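About Rerkico

Rerkico is a reference catalogue of feature films, with one record per title. It began as a card index kept at the Wanix film library and moved online when the library closed its reading room. The catalogue is now run by Bullen, a small publisher of film reference books.

What a record contains

Each record gives the original title, the English release title, the year of first public showing, the running time in minutes and the principal credits. Where a film exists in more than one cut, each cut has its own entry under the same record number. Running times are taken from a viewed copy. Times printed on packaging are not used.

Lists

We also index published lists of recommended films. At present 28 lists are covered, and 319 titles appear on two or more of them. A title's page shows which lists include it and in which edition it was added or dropped. We do not score or rank films, and we do not combine lists into a single table.

Silent films are held in a separate section, Quan, because projection speed affects the running time. It has 116 records. New records are added in March. 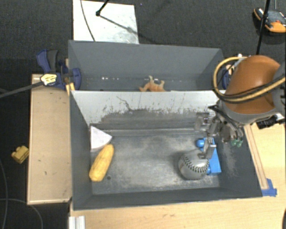 Words: Mebrat Tufa, catalogue editor

Corrections

Send corrections by post or through the contact form. Quote the record number and name your source. Changes to credits need a source other than another website. Accepted corrections are entered at the next update, and the earlier reading is kept in the notes field.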